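4. Adding your first episode guide

Tritus sorts a drama by episode, so have the running order to hand. Ours was a July serial about estate agents with 34 cast members, most of them cross.

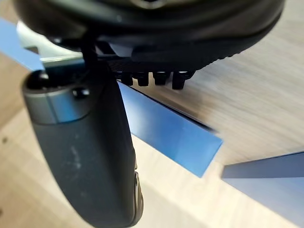
Photo: Potgieter / Zuvanico

1. Open Guides and press New.
2. Type the title as broadcast. Fan nicknames go under Aliases, however fond you are of them.

Note: recaps stop at 3,000 characters - yes, even for finales.

3. Set the spoiler delay to 10 or 15 days.
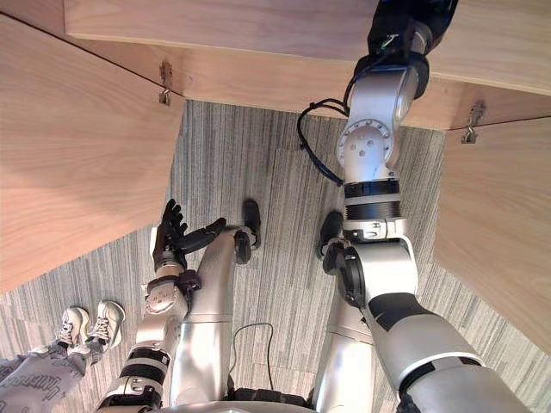
Viewers in Cesthorpe get everything a week late and will write in.

4. Press Save.
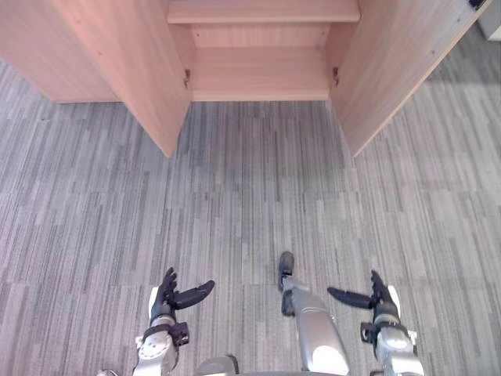 5. Add the cast list.

Caution: deleting a guide also deletes its comments.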